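Comedy nights return to the Wonden Rooms this autumn

The monthly stand-up night at the Wonden Rooms starts again in September after the summer break. It will run on the last Thursday of each month until spring, with doors at 7 pm and the first act on at 7.45 pm. Tickets are £15 on the door or through the box office, and members get 2 for the price of one on the opening night only.

Readers who came last year will know the upstairs room, which holds 200 when the back rows are put out. We sold out four of the seven nights, and people were turned away in November and again in February. For the coming season the opening show and the Christmas show will move downstairs to the main hall, which seats 600. The other nights stay upstairs. The smaller room suits newer acts, and most of the comics we spoke to said they would rather play to a full room than a half-empty hall.

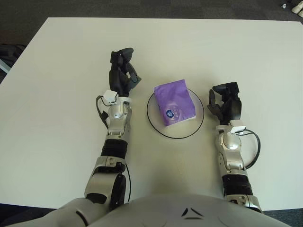
On the table: a purple packet on a clear, black-rimmed plate.

Each show will have the same shape as before. A host opens, two newer acts do ten minutes each, there is an interval, and then a longer middle spot and the headliner. The night should finish by 10.15 pm, in time for the last bus from the Bangera Road stop. Last season we ran over more than once. Acts will now be given a light from the back of the room when they have a minute left, and the interval has been cut from half an hour to twenty minutes.

The new act spots are open to anyone who has performed in front of an audience at least five times. Send a recording of a full set, with no cuts, to the box office address by the end of July. Sound quality does not matter much as long as the words can be heard. Please don't send a link that needs a password. We had several last year that could not be opened, and by the time we had heard back from the sender the places had gone.

All acts are paid. The fee for a ten-minute spot has gone up a little since last season, and travel is paid on top for anyone coming from outside the county. We do not run "bring a friend" spots, where a comic has to sell tickets to get on the bill, and there are no plans to start.

Alongside the live shows, Trurnevico will be recording three of the nights for its late comedy slot. These are the September, October and January dates. Acts on those bills will be asked for their consent beforehand and can hear the edit before it goes out. If you are in the audience, your laughter may be used but nothing you say will be, and the front row will not be filmed. Anyone who would prefer not to be at a recorded night can swap their ticket for another date up to a week before the show.

The recordings are sound only, so the lighting will be the same as on any other night. The main change is that the bar shutters will come down during the sets. Drinks can be ordered before the show and collected at the interval.
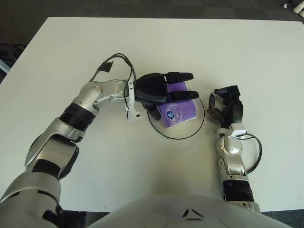
Writing workshops

A short course for people who want to try writing stand-up will run on Saturday mornings through October. It covers how to find material, how to cut it down, and how to use a microphone. The course was first run two years ago under the name Plurnico and has kept it, although the sessions are now an hour shorter and there is less reading to do at home.

You do not need to have been on stage before. Each person will write a set of three to five minutes and perform it in the upstairs room on the final Saturday, to the rest of the group and whoever they wish to invite. Performing is optional. In the first year a few people chose to hand their pages over and have someone else read them, and that worked well enough to be offered again.

Places are limited and we ask for a deposit, which is returned on the last day. There are two reduced-price places on each course. Ask at the box office and you will not be asked for proof of anything. Bring a notebook or whatever you like to write on. Tea and coffee are provided, but lunch is not.

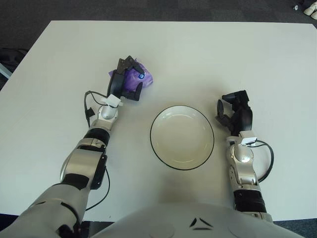 A round white bowl on the white table.

Seating, access and other notes

Seats upstairs are not numbered. If you want to sit together, come when the doors open. Seats in the main hall will be numbered for the two larger shows, and the plan will go on the website when booking opens.

The lift to the upstairs room was out of use for part of last season. It has since been repaired. If it fails again on the day of a show, we will ring anyone who has booked a wheelchair space and offer a refund or a seat at one of the hall dates. Captioned performances are planned for October and March – please say when booking if you would like a seat with a clear view of the screen.

The shows are for over-16s. Most acts swear, and some of the material is about sex, illness and death. We can't give warnings for individual sets, as comics often change what they are doing on the night.

Latecomers will be let in between acts and will have to stand at the back until the interval.

Booking for September and October opens to members first, and to everyone else a week later. The remaining dates go on sale once the headliners are confirmed.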